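Keep the Paper Bus Timetable

October 5, 2020

By Li-hua Sin

The transit office in Sulunholm plans to stop printing the bus timetable at the end of the month. The folded booklet will go, and so will the sheets behind plastic at the stops. In their place we get an app called Zedeck and a phone number. I think this is a mistake, and a cheap one to avoid.

I ride the 2 most days, from the top of Kwan Street down to the hospital. I have the app and I use it. When it works it is better than paper, and I won't pretend otherwise. It knows when a bus is late. Paper only knows when the bus was supposed to come.

But a timetable does more than tell you when the next bus is coming. It shows the whole day at once. You can see that the service thins out after the evening rush, that the last bus back from the market leaves earlier on holidays, and that two routes meet at Grillorik Square close enough together to make a change. The app answers the question you type in. If you don't know what to ask, you don't learn much.

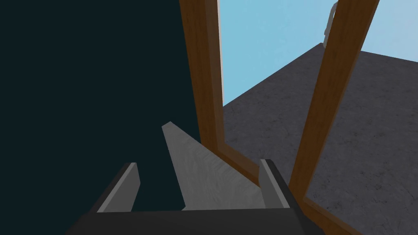
Couldn't riders who want paper just print the timetable at home?

Some could, if they own a printer and the office keeps posting a file that fits on a normal sheet. Many of the people who rely on the booklet have neither a printer nor a computer, and the library charges by the page.

The office says that few booklets are picked up now. I believe the number, but I don't think it means what they want it to mean. The racks on the buses were taken out in the spring. After that you had to go to the counter downtown, which was closed for much of the summer. If you move the milk to a locked back room, milk sales will drop.

There is also the matter of who gets left out. My mother's neighbor is in her eighties and takes the bus to her sister's. She keeps the booklet in her coat pocket with the pages for her route folded down. She has a phone that makes calls. She was told to ring the new number, and she did, and she waited long enough that she missed the bus she was asking about. She isn't helpless and she doesn't want a training session. She wants a list of times.

Younger people get caught too. Phones run out of battery, data plans run out before the month does, and the signal is poor out past the quarry. A kid waiting there after practice in the dark should be able to read a sheet on a pole.

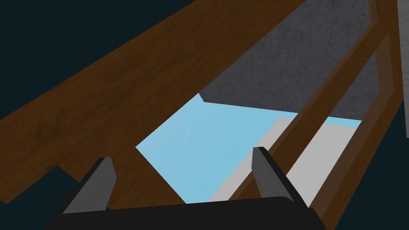

Cost is the other argument, and it deserves a fair answer. Printing isn't free, and somebody has to go around and change the sheets. At the last public meeting the office put the saving at about 2 percent of what it spends on rider information. That is the whole saving, booklets and stop sheets together. The rest goes to the app, the signs at the main station and the website, which was rebuilt last year and is harder to read than the old one.

I would accept a smaller booklet. It doesn't need the color cover or the message from the director. It doesn't need a map of the whole county – most people know where they live. Print it in black on plain paper, twice a year, and put it back on the buses where people will see it. If the number of copies has to be cut in half, cut it in half and see what happens.

The stop sheets should stay as they are.
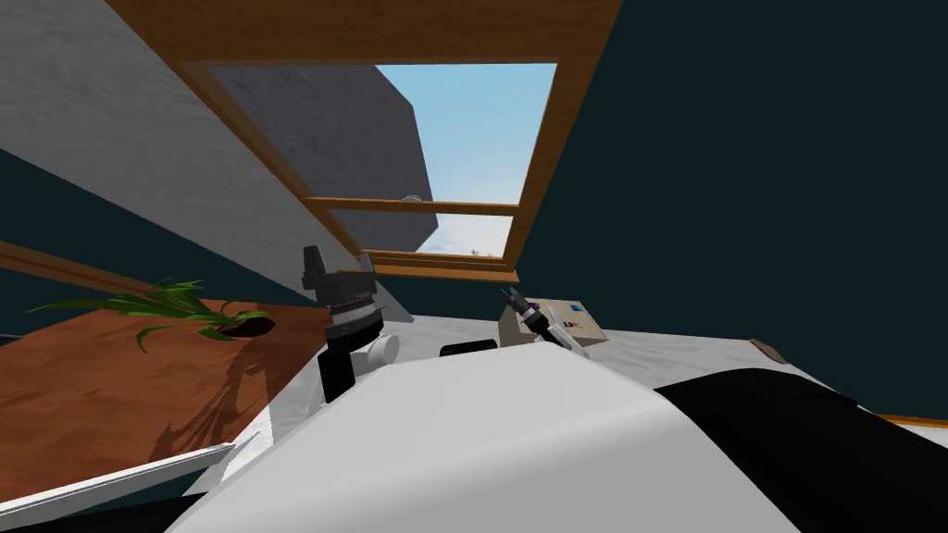 I have heard it said that times change too often now for print to keep up. That was true in the spring, when the schedule was rewritten every couple of weeks. It has been steady since the end of August. And if the times really do change so often that a printed sheet can't be trusted, then the schedule is the problem. People plan jobs and doctor visits around these buses. A service that can promise its riders four months of the same times is a better service, whether or not anyone prints it.

Comments on the plan are open until the end of October. The form is online only. You can also write to the office by mail, though the notice doesn't mention it, and the address is on the back of the booklet.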